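Farkilwood Parish Registers - Read Me First

Thank you for downloading the Farkilwood baptism and marriage index, and welcome, whether you have a whole branch of the family from these parts or a single stray great-grandmother you can't place. The set holds 3,000 entries, split into files of 500 so that older computers don't choke on them.

What is in each file
Surname, forename, year, parish, register page, and a notes column where I have let myself ramble a bit. Farkilwood and Grerstead are both covered, though Grerstead has a gap of 30 years where the register was too faded to read - I did try, more than once!

Spellings
Names are typed just as the clerk wrote them. Seletti turns up with one t, with two, and once with a z, so please do search generously.

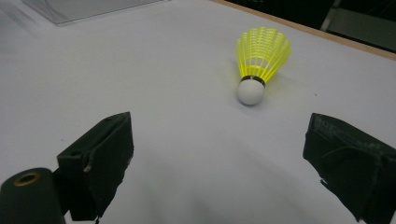
The short name Lu is trickier still, as it can be a surname or a clipped Lucy or Louisa, and I have left it alone wherever the page didn't settle the matter. There are 60 entries marked Q in the notes column, meaning I wasn't happy with my own reading. If you know better, do write and tell me, and I'll put it right in the next version, which I hope to have ready in January.

Use
Free for family research. Please check the register itself before you put anything in print.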